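Demonstration gathering (robot learning)

Demonstration gathering is the stage of imitation learning in which examples of a task are recorded for a control policy to copy. Each example, called an episode, pairs camera views with the arm's joint positions and the commands sent at the same moment. The work may be done on real hardware or in a rendered simulation, and panel operation — switches, levers, dials and push buttons — is a common subject for both.
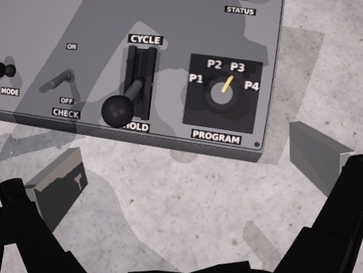

An episode begins from a reset state. The starting position of each control is written to the episode header along with a short instruction, such as "set the selector to P1" or "move the lever to CYCLE". Instructions use the wording on the panel labels, so that the text given to the policy matches what its cameras can read.

Views

Most sets combine a close view from near the gripper with one or more room views. The close view shows labels and pointer positions but loses part of the panel at the image border. The room view keeps the whole arm and panel together at the cost of fine print.

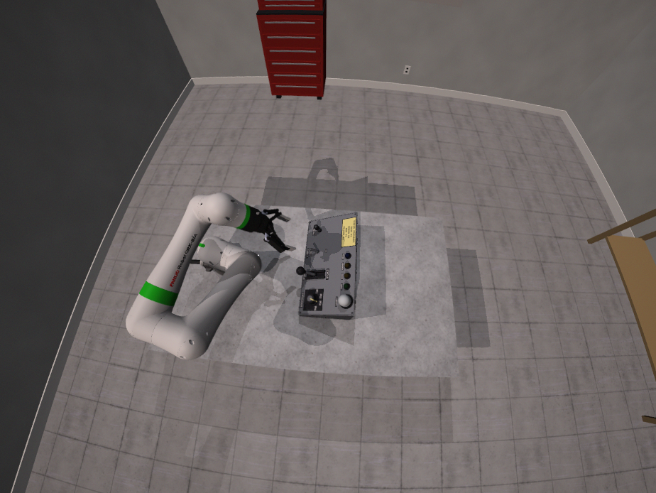 In the Stirna set, assembled by Rafsan Bepari and Tania Jayasinghe, each task was limited to 30 seconds. The first release held 500 episodes, of which 381 passed review. Rejected episodes were kept in a separate folder and later used to train a failure detector.

Variation

A policy trained on one fixed layout tends to memorize it. Panel angle, lighting and arm starting pose are therefore changed between episodes.
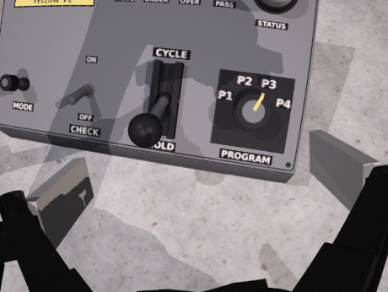 Shadows need separate treatment. Imtiaz Marikar found that policies trained under even light often misjudged lever position when a shadow crossed the slot. The Livora set added more than 123 lighting setups in response.

Review

Review compares the final state of each control with the instruction. Contact with any other control is flagged — even where the target state was reached.

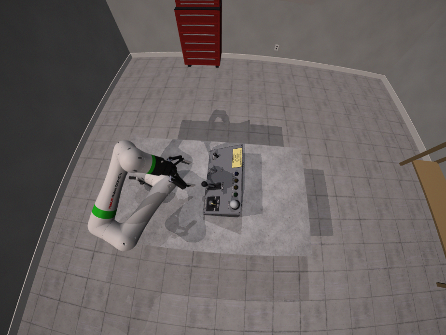
Pauses at the start of an episode are usually trimmed. Pauses before contact are left in, as they often mark a correction by the operator.

Filed under: Robot learning | Simulation | Data sets

Comments

R. Nanayakkara: The trimming rule differs in the Itley tools. They keep the first second.

Rezaul Sivakumar: Does the review step check levers that stop partway along the slot?

Tania Jayasinghe: Yes, they go in the rejected folder.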